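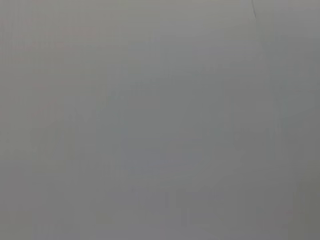 Almost Gray: How People See and Name Quiet Colors

Project report, Introduction to Color and Materials
Sumaiya Biswas and Jamie Ellwood
Course instructor: Soledad Castellanos

Why gray

Our class was asked to pick one color and spend half a term with it. Most groups went for something loud. We asked for gray, mostly because we had just helped repaint the reading room at Stidstead and had been amazed at how long a group of adults could argue over two paint chips that looked the same to us. By the end of that week they didn't look the same to us anymore, and we wanted to know what had changed.

Our question was simple: when a gray leans a little toward pink, or green, or blue, how much of a lean does it take before people notice, and what do they call it when they do? We love this question even more now than when we started.

What we made

We mixed our own swatches from white and black acrylic with tiny amounts of a second color. The second colors were red, blue, green and a brownish yellow. For each one we worked up from a trace on the tip of a toothpick to a lean that anybody would spot. After throwing out the ones that dried streaky we had 39 swatches, all painted on the same heavy card and cut to the size of a playing card (Jamie cut all of them and would like that on record).

Drying matters a lot! Our first batch was matched wet and it came out noticeably darker when dry, so we had to start over. We let the second batch sit overnight before judging anything. We also kept a notebook page for every mix, with the amounts written down in toothpick tips and brush ends. Those aren't scientific units but they worked fine as long as the same person did the measuring.

How we tested

We did all the sorting sessions between noon and two in the afternoon, next to the north window, with the ceiling lights off. Trevor Birkett in the print studio suggested this after we showed him a pair of swatches that matched under his desk lamp and clashed in the hallway. He also told us to cover the tabletop with plain paper, because a warm wood table makes every gray on it look a bit blue.

Each person got the swatches in a shuffled stack. The job was to sort them into piles – warm, cool, or neither – and then to give a name to any swatch they felt like naming. There was no time limit. Some people raced through, and Mervyn Hollis stayed for most of the lunch hour and re-sorted his piles twice.

We had 9 people and collected 134 names. We didn't give them a list to choose from, so everything came out of their own heads. Our favorites were "old eraser," "dishwater, but nice," "pigeon's neck" and "the inside of an envelope."

Warm next to cool

The part we got most excited about was what happens when a warm gray fades into a cool one with no line in between. Set side by side as separate cards, a pinkish gray and a blue-green gray are easy to tell apart. Blend one slowly into the other and people have real trouble saying where the change happens. We asked each person to put a finger on the spot, and the fingers landed all over the place.

A tinted patch does something similar. If its brightness matches the gray behind it, and only the hue is different, the outline almost disappears. You can feel that something is there before you can say what shape it is. There is a faint pinkish-mauve patch like that in the picture that follows, left of center, in a gray that goes from slightly pink on the left to cooler on the right. Sumaiya found it right away. Jamie took a while.

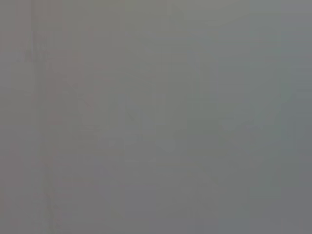

Results

Pink was the easiest lean to notice. People put the pink grays in the warm pile at very low amounts of red, well before we expected it. Green was the hardest. Several of the greenish swatches went into "neither" even when we thought the green was obvious, and two people called one of them beige.

Blue grays were noticed quickly but were often given names that had to do with being clean or new, and the yellow-brown ones got names that had to do with being old. We hadn't planned to look at this, so we only have our notes to go on, but we'd like to follow it up.

Four people changed their minds about at least one swatch after seeing its neighbor. We think this is the biggest weak point in our method. Next time we'd show the cards one at a time on white paper, and only let people compare at the end.

Problems

The card warped a little on the wettest mixes, and a warped card catches a shadow that reads as a darker gray. We flattened them under books. One cloudy afternoon in November was so dim that we threw out the session and asked the person to come back. Also, all our testers were from the art building, and they may be fussier about gray than most people.

Thanks

Thank you to Ms. Castellanos for letting us have the window table, to Trevor for the lamp lesson, and to everybody who sorted. The swatches are in the flat drawer labeled Gray if the next class wants to use them. Please put them back in order, the numbers are in pencil on the backs.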